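Irar gripper: questions we keep getting

Irar is a hand-held, two-finger gripper built in the shared workshop at Histley. These answers cover the current version. The version before it is in a drawer and should stay there.

What is it for?

Teaching. You hold the gripper, do a small household job with it, and the recording goes into training an arm that will one day do the same job more slowly. The arm is called Kosum. It lives on the back bench and is so far very good at waving.

How much did it cost to build?

Just under 200 dollars, if you leave out the parts we ordered twice. Most of that went on the camera and the bearings. The printed pieces cost next to nothing apart from the evenings.

Do I need a big printer?

No. The largest part is the handle, and it fits on any ordinary bed. The full set took us 32 hours of printing, including one linkage arm that came out shaped like a banana and had to be done over.

Why four link arms? Wouldn't two do?

Two arms will open and close the fingers, but the tips swing as they go, so they meet in a V and whatever you were holding squirts out sideways. With a pair on each side the tips stay parallel. We learned this with a bar of soap.

What should I practice on?

Start with things that have one obvious place to grab. Socks are fine. Then move on to shoes, and when you're feeling too pleased with yourself, strappy ones. 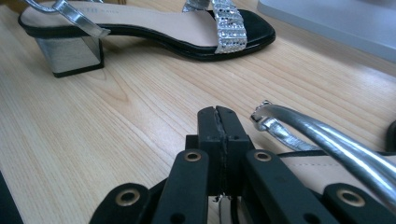

A sandal gives you several thin loops at different heights and a heel that wants to be the first thing to touch down. Go for a strap near the middle of the shoe's weight, close slowly, and lift an inch before you commit to going anywhere. If the shoe spins, put it down and pick another spot. Chasing it in midair makes for lively footage and a useless recording.

How many recordings do I need?

We have 416 of our own for footwear and Kosum still has opinions about buckles. Fewer may do if your table, your light and your shoes never change. Ours change whenever somebody needs the table.

My fingertips are wearing out. Did I print them wrong?

Probably not. The contact faces take all the abuse. Print spares in sets of 5 and swap them before they get slick. Change both sides together, or the new one will chew up the old one.

The joints squeak.

Yes. Check that the bushings are pressed in square, then add a tiny drop of light oil. A large drop ends up on the lens.

Can I use the Biswas mount instead of yours?

You can, with the longer screws. It sits the camera a little higher, so don't mix those recordings with ones from our mount. We did in August, and spent the rest of the month sorting them back out.

Where are the files?

On the shelf computer at Histley, in the folder marked Irar. Ignore the folder marked Irar final.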